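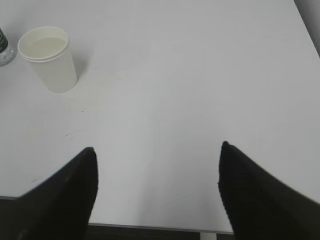 A paper cup with a pale, milky drink, next to a plastic water bottle.

Vy Vũ learned to make soy milk from her aunt, and she did not like it at first. "I was a child, I wanted soda," she says. "My aunt gave me a cup every morning and stayed beside me until I finished."

Today she has a small stall at the Woltitz market, where she has been selling for nearly 22 months. She opens at four in the morning, when the bakers come, and these are still the customers she likes best. "They are tired like me. We don't need to talk much."

I asked her what is difficult in such a simple drink. She laughed a little at the word simple. The beans must stay in water the whole night, she explained, and in May, when the nights become warm, she changes the water two times. Then she grinds, presses through a cloth and cooks slowly. "If you go to answer the phone, it burns on the bottom, and then all the pot has this taste. You can't hide it with sugar."

Her sweet one has pandan leaf. The plain one sells less, but she keeps it for Lawal Wike, who sells onions on the other side of the aisle and puts salt in it. "He says it is like soup. I told him, then pay me the price of soup."

A café named Larkis has asked her for bottles to sell in its fridge. She has not said yes. The milk keeps only 3 days, and she does not want to add anything to make it last longer. "Maybe in winter I will try with them, a few bottles. Now I have enough to wash."

Contact the editors | © Risen | Back to top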